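# 第4章　衣類をしまうということ

衣替えの朝というのは、どうしてあんなに気持ちが急くのでしょう。窓を開けて風を入れ、さあ今日中に終わらせるぞと意気込んで、昼過ぎには服の山のまんなかに座り込んで古いセーターを眺めている。そんな経験のある方は、きっと少なくないと思います。筆者もそのひとりで、毎年9月になると同じことをくり返しています。

前章では、繊維の種類と洗濯の方法について学びました。綿は水に強く、毛は摩擦と熱に弱い。そうした性質を知っていれば、洗い方の見当はだいたいつくようになります。けれども衣服の一年をふり返ってみると、洗われている時間も、着られている時間も、思いのほか短いものです。冬のコートなどは、一年の半分以上を暗いクローゼットの中で過ごします。ですから、しまい方の良し悪しは、衣服の寿命にずいぶん大きく響いてくるのです。

## 4.1　掛けるか、たたむか

しまい方には、大きく分けて2つの方法があります。ハンガーに掛ける方法と、たたんで引き出しや箱に入れる方法です。どちらがすぐれているという話ではなく、布地の性質と服の形によって向き不向きがある、と考えてください。

掛けるのに向いているのは、シャツ、ジャケット、コート、折り目のついたズボンなど、織物で仕立てられ、形そのものに意味のある服です。織物はたて糸とよこ糸がしっかり組み合わさっているので、自分の重みで伸びることがあまりありません。一方、セーターやカーディガンのような編物は、糸の輪がつながってできていますから、吊るしておくと輪が縦に引かれ、裾がだらりと長くなってしまいます。お気に入りのセーターの肩に、ぽこんと角のような出っぱりができてしまった、という失敗談もよく耳にします（筆者の家にも、いまだに一着あります）。

では、迷ったときはどうするか。手に持ってみて、ずっしり重く、引けば伸びるものはたたむ。これだけ覚えておけば、まず大きな失敗はありません。

## 4.2　ハンガーの選び方

ハンガーはどれも同じように見えて、肩の厚みや幅がそれぞれ違います。針金の細いものは場所をとらず、洗濯物を干すときには重宝しますが、重い上着を長く掛けておくには力不足です。上着には肩先に厚みのあるものを、シャツには薄手のものを選びましょう。幅は、服の肩の縫い目より少しだけ内側に収まるくらいがちょうどよく、広すぎると袖の付け根を内側から押してしまいます。

見落とされがちなのが、使っていないハンガーの置き場所です。服と服のあいだに空のハンガーが残っていると、風の通りが悪くなりますし、となりの服の襟に引っかかることもあります。外したハンガーは、ひとまとめに浅いかごへ入れておくとよいでしょう。フックの向きをそろえておけば、次に取り出すときに絡まって困ることも減ります。面倒に思えるひと手間ですが、急いでいる朝ほどありがたみがわかるものです。

## この章で学ぶこと

このあとの節では、湿気と虫への備え、防虫剤の種類と使い方、そして限られた収納場所の見直し方を順に取り上げます。章末には、自宅のクローゼットを調べて表にまとめる課題も用意しました。始める前に、家の人にひと声かけてから扉を開けてくださいね。
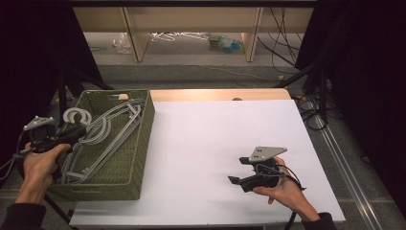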